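27 May 2023

Up early and out to the allotment before the heat. Slugs got three of the bean seedlings I put in back in April, so I resowed along the fence and watered everything twice. The squash looks fine.

Gion Ruchti came by at lunch to return the ladder. He is still annoyed about the choir — Udance has booked the hall at Perero for the same evening as our concert, and the deposit was 1000. I told him to call Ó Conaill and ask for the later slot. He said he would think about it.

Walked to Ondness and back in the afternoon, 20 minutes each way. Bought bread, stamps and a new hose fitting. The old one had split along the thread.

Soup for dinner. Wrote to my sister and read two chapters in bed. 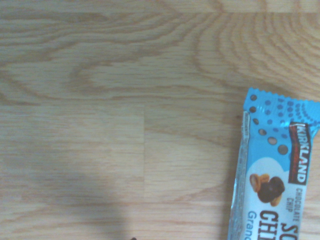 Must remember to pay the water bill tomorrow and ask Gion for the alto parts.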